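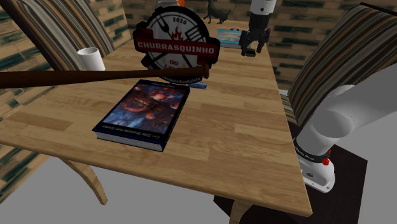
Sim table with the gripper over the card, book and bat still in.

April 8, 2022

Kátia's claim from March was that if the pick works in sim it will work on the bench. I still don't buy it, so I spent the evening trying to break it before anyone orders parts for the Uldale mount.

Ran the flat card pick 50 times with the clutter left in. 34 good. Yaroslav says that's fine for a first pass. Maybe, but the card is close to the worst thing on that table to grab from straight above with two fingers, and I'd like to know why the sim lets us get away with it as often as it does. My guess is friction. The value in the config is 1,610 and there are no units next to it. Asked Leonie, she thinks it's contact stiffness and got pasted into the wrong line. Either way it came from Ronaldo's old file and he doesn't remember writing it.

The bat bothers me too. It sits above the tabletop and crosses in front of the cup. Looks like a collision shape that's fatter than the mesh, or else it spawns high and never gets a settle step. Tried adding a settle of 12 steps. No change that I could see. Didn't try more, the Leite machine was crawling by then.

Things I don't trust yet:
- gripper closing force. Set by hand, never measured on ours.
- table height. Our bench in the shop is not that table and the arm won't be on a neat square stand, it'll be on whatever Cremilda welds.
- lighting. If we go ahead with the camera version, the shop tubes flicker and the sim has nothing like that.

Cremilda wants to skip all this and go straight to the bench with foam pads on the fingers. I was against it last week and I'm less against it now — at least we'd get a number that means something. Foam will hide the force problem though, so if we do it I want a run without pads first, even if it scratches the card.

Rilard plate quote is still open. Not signing off on it until the friction line is sorted. Grestton adapter is in the drawer under the drill press, bag is open, one screw short.

Next: rerun with the bat deleted, same seed, nothing else touched. Then the book out. If the count jumps, it was clutter all along and I owe Kátia a coffee.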